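Handling and Describing Printed Books: Notes for Session 4

Collation and the missing leaf

These notes go with the practical session in the reading room. Bring a pencil, a ruler marked in millimetres and the blank collation sheet from last time. Pens stay in the lockers.

Why we collate

Collating a book means checking it leaf by leaf against what ought to be there. Page numbers are a poor guide in books from the hand-press period. Numbers were skipped, repeated or set upside down, and preliminary leaves often had none at all. Work from the signatures, the small letters and figures at the foot of the page which told the binder how to fold and order the sheets.

A gathering in octavo has 8 leaves, so 16 pages. Usually only the first four or five leaves are signed and you have to count the rest yourself. In quarto the gathering has four leaves unless the printer has placed one sheet inside another, which you will meet in the Mohamedi volume.

The Jurnus sermons

Our main teaching copy is the small octavo of sermons from the Jurnus bequest. It has been rebound at least twice. The present boards are half calf over marbled paper, and the spine label gives the wrong year. The last gathering is short by one leaf. There is a stub between the sixth and seventh leaves, and the catchword on the sixth does not match the first word of the seventh. 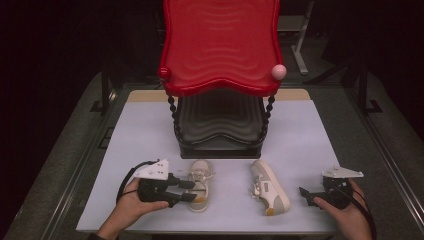

Makow thought the stub proved a cancel and asked whether the printer might have cut the leaf out on purpose and never supplied a new one. It is a fair question and it came up again in the written work. A stub shows only that a leaf has been cut away. To argue for a cancel you need a second copy with the replacement leaf in place, or a note in the errata, or a difference in the paper. We have none of these for the sermons. Write "lacks one leaf, stub present" and leave it there.

Writing the formula

Set out the format first, then the gatherings, then the number of leaves. Use the 23-letter alphabet, which leaves out J, U (or V) and W. If the alphabet runs out, the printer normally starts again with doubled letters. For the sermons the complete book should have 56 leaves, seven gatherings of eight, signed A to G. Our copy has 55, so the formula describes the ideal copy and a separate note records what is wanting in this one.

Do not correct the printer silently. If a leaf is signed D3 where it should be D2, put that in your statement of signing. Marks for unsigned gatherings are on the back of the collation sheet.
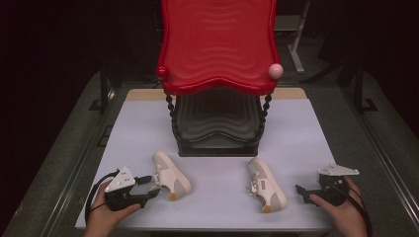
When the formula is finished, check it against the chain lines. In octavo they run up and down the page and the watermark falls at the top of the inner margin, often half lost in the sewing. In quarto they run across, with the watermark in the middle of the fold. A leaf whose chain lines go the wrong way has probably come from somewhere else. Use the light sheet for this and give it back afterwards, as we have only two.

Facsimile leaves

Pen facsimiles were common in the nineteenth century and some are very good. Look for the following:

no bite of the type on the back of the leaf
ink that sits evenly, with no squeeze at the edges of the letters
paper slightly whiter or thicker than its neighbours
wormholes that stop at the leaf and start again after it 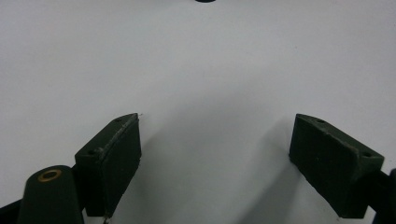 The last of these is the most useful. A worm does not skip a leaf, so a clean page between two with matching holes was put in later. The Vestanden copy has a title page of this sort, and you will have 15 minutes with it during the session.

For next time

Collate one book from the trolley and write up to 50 words on its condition. Give the shelfmark, the formula and any leaves wanting. Leave provenance out for now, even where there is a bookplate. We start on ownership marks in December.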